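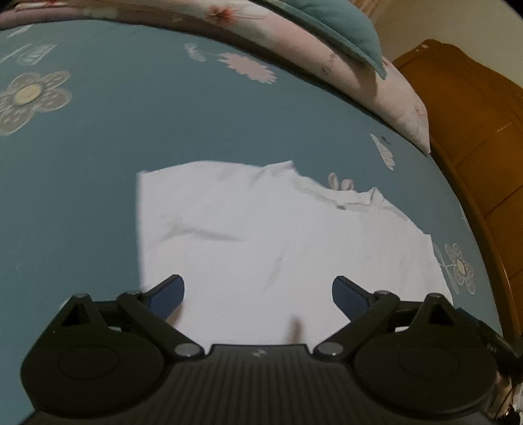

Dividend reinvestment plan

A dividend reinvestment plan, often shortened to DRIP or DRP, is an arrangement under which the cash dividends paid on a company's shares are used to acquire more shares of the same company. The holder receives additional stock in place of cash. Plans may be run by the company that issued the shares, by a transfer agent acting for that company, or by a brokerage firm on behalf of its customers. Participation is nearly always voluntary and can be ended by written or electronic notice.

Terminology

The term is used for several related arrangements. An issuer plan is sponsored by the company and is open to shareholders whose names appear on its register. A brokerage plan, sometimes called a synthetic plan, is offered by a broker to customers whose shares are held in street name. A direct stock purchase plan allows a person who owns no shares to buy the first ones from the company or its agent, and usually includes dividend reinvestment as an option.

Dividend reinvestment should be distinguished from a stock dividend, in which the company distributes new shares to all holders in proportion to their holdings. In a reinvestment plan a cash dividend is declared for everyone, and the choice to take shares is made holder by holder.

Operation

When a dividend is declared, the company sets a record date and a payment date. A shareholder who has enrolled before the cutoff stated in the plan document has the dividend for that period reinvested. Enrollments that arrive later generally take effect with the next dividend. The cutoff varies from plan to plan. The Haslinger plan requires that forms be received 14 days before the record date, while others accept enrollment up to the record date itself.

On or shortly after the payment date, the plan administrator pools the dividends of all participants and obtains shares in one of two ways. It may buy existing shares on the open market, or it may receive newly issued or treasury shares directly from the company. Many plan documents permit both methods and leave the choice to the issuer. Open-market purchases can take several trading days, and the price assigned to each participant is then the average price paid across the whole purchase.

Dividends seldom equal the price of a whole number of shares. Plans therefore credit participants with fractional shares, commonly calculated to three or four decimal places. Fractions earn dividends in proportion. They cannot usually be transferred to another broker and are sold for cash when an account is closed or moved.

Pricing and discounts

The price in an open-market plan is the market price, with or without a service charge. Where new shares are issued, the price is set by a formula, often the average of closing prices over a short period ending on or before the payment date. Some issuers apply a discount to this price. The Verneck plan, for instance, offers a discount of 3 percent on newly issued shares acquired with dividends but none on shares acquired with optional cash payments. Discounts are most often found among banks, utilities, and real estate investment trusts, which tend to have a regular need for new capital.

A discount benefits participants at some cost to holders who do not take part, as the new shares are issued for less than their market value. Issuers may suspend or change a discount on notice, and several plans limit the amount that one holder can invest on discounted terms.

Optional cash payments

Many issuer plans let participants send additional money for the purchase of shares, subject to a minimum and a maximum. Payments may be made by check or by automatic bank withdrawal. Money received between investment dates is held without interest. The Erix plan, as amended with effect from 8th May, invests optional payments once a month and returns any payment received after the monthly cutoff if the participant asks for it in writing.

Fees

Fees differ widely. Some issuers meet all costs of reinvestment, while others charge a fixed amount per transaction, a commission per share, or a percentage of the dividend up to a cap. Fees for selling shares through a plan are common even where buying is free. Brokerage plans often charge nothing for reinvestment, but they may not pass on an issuer's discount.

Questions on taxation and ownership
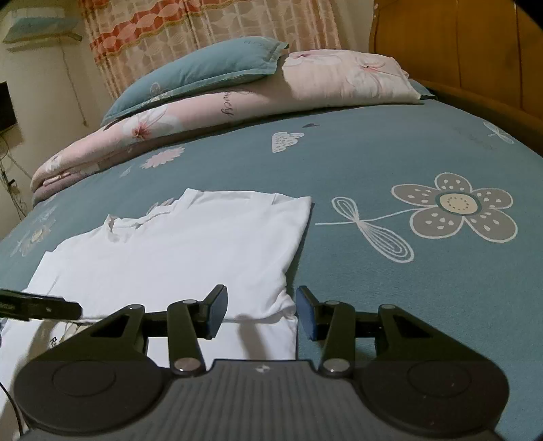
Are reinvested dividends taxed even though no cash is received?

In the United States, reinvested dividends in a taxable account are generally treated as income in the year they are paid, just as if the holder had received cash. Where shares are acquired at a discount, the value of the discount may also count as dividend income. Dividends reinvested within certain retirement accounts are not taxed at that time.

Each reinvestment creates a separate tax lot with its own purchase date and cost. The cost basis of a lot is normally the amount reinvested, together with any discount or fee that tax rules require to be included. A holder who later sells part of the position must identify which lots have been sold or apply a default method. Long participation can produce a large number of small lots, and holders are usually advised to keep their year-end plan statements for as long as they own the shares and for the period during which a return may be examined.

Voting and shareholder rights

Whole shares held in an issuer plan carry the same voting rights as other shares of the same class. The administrator sends proxy materials to participants and votes as instructed. Treatment of fractions depends on the plan document — some administrators add fractions together and vote them in line with instructions, while others leave them unvoted. In a stock split, plan shares and fractions are adjusted in the same way as other holdings.

Withdrawal and termination

A participant may leave a plan at any time, although a notice received close to a record date may not be acted on until the dividend has been reinvested. Whole shares are then moved to book-entry form or to a brokerage account, or are sold on request. Issuers reserve the right to end a plan. When the Multley plan was closed in January, its 1593 participants received whole shares in book-entry form and cash for fractions, the latter valued at 43 dollars per share.

See also

Direct registration
Dividend yield
Ex-dividend date
Fractional share
Transfer agent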